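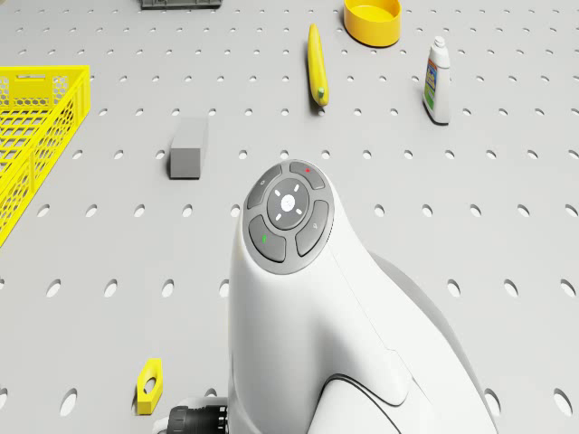
Why does the hide glue batch gel early on the bench when the same batch holds in the pot?

The pot sits at 60 C and the stock does not, so the film loses its heat to the wood before the joint is closed.

19 Sep 2018

Continuing the open time trials for the Flalterthorpe chair repairs. Previous pages cover the grain strength comparison, which I am treating as settled. Using the Marchetti pearl glue for everything below. The Drotico granules are put away until the Marchetti is used up, so that the two don't get mixed again.

**Mix**

100 g dry glue, 180 g cold water. Soaked overnight in the covered jar. By morning all the water was taken up, with no hard centers when a few pearls were cut open. Heated in the water jacket, lid on. Strained once through the nylon cloth. Very little left in the cloth.

Pot held at 60 C by the dial thermometer. Checked against the glass thermometer: dial reads 1 degree high. Marked this on the dial with tape. Earlier pages used the dial without correction, so take a degree off those.

Consistency at the brush: runs in a steady stream from a few inches up, breaks to drops near the end. Topped up with hot water twice over the morning to keep it there. Did not log the amounts. Weigh the pot next time.

**Test pieces**

Beech offcuts, planed, not sanded. Two conditions:

- A: stock at room temperature, 18 C
- B: stock warmed on the hot plate until the face read 35 C

Brushed one face, started the clock, touched the film with a clean fingertip at intervals. Called it gelled when the film moved as a skin and no longer wet the finger.

| Set | Shortest (s) | Longest (s) |
|---|---|---|
| A | 40 | 55 |
| B | 115 | 150 |

Spread in B is wider than I would like. The pieces cooled while waiting their turn and I took them off the plate all together. The last ones brushed are the short times. Should be repeated one piece at a time.

A thicker coat in set A gained a few seconds and made a mess of the clamp pads. Not worth following up.

**Urea**

Added urea to a small side pot at 5 percent of dry glue weight. Brushed on cold beech, the film was still wet at 140 s. At 10 percent, still wet at 240 s, and I stopped timing. The 10 percent film stayed rubbery for the rest of the day where squeeze-out collected. Clamp time will have to go up if we use it.

Nisreen Tarawneh's note from the spring says the 5 percent mix gave her no trouble on the seat rails but crept on a laminated back. Her back slats were under spring tension, ours are not. I would still keep urea out of any bent part.

**Rub joints**

Made up edge joints with set B handling and no urea. All grabbed within a few strokes. Left standing on edge overnight without clamps. Will break them over the bench edge tomorrow and write down whether the wood or the line goes first.

One joint was starved along the last inch. Cause: I set the brush down to move the lamp. Marked it S and left it in the batch.

**For the chairs**

The stretcher sockets are the problem. A warm tenon going into a cold socket loses most of the benefit. Tried the hot air gun on low into a scrap socket, nozzle a hand's width off, until the rim was warm to the touch. Probe at the bottom of the socket read 29 C. Longer heating opened a hairline check on the end grain side, so that is the limit for beech this dry. Moisture meter gave 6 percent on the scrap.

Order of work, as it stands:

1. Dry fit and mark all parts.
2. Warm tenons on the plate, sockets with the gun.
3. Glue the socket wall first, then the tenon.
4. Close and clamp one side frame before touching the other.

The old glue in the sockets softens with warm water but takes the moisture well above the scrap figure. Give the parts several days on the rack after cleaning. The first two chairs were only given one day, see whether they loosen by November.

**Stock and loose ends**

- Pearl glue: enough for four more batches this size.
- Clendia invoice for the nylon cloth still has the wrong width on it.
- Hot plate control sticks at the low end. Turn past and come back.
- Side pot with 10 percent urea is labeled and in the fridge, discard after the break test.
- Need a second brush of the same width, bound with cord, no metal ferrule.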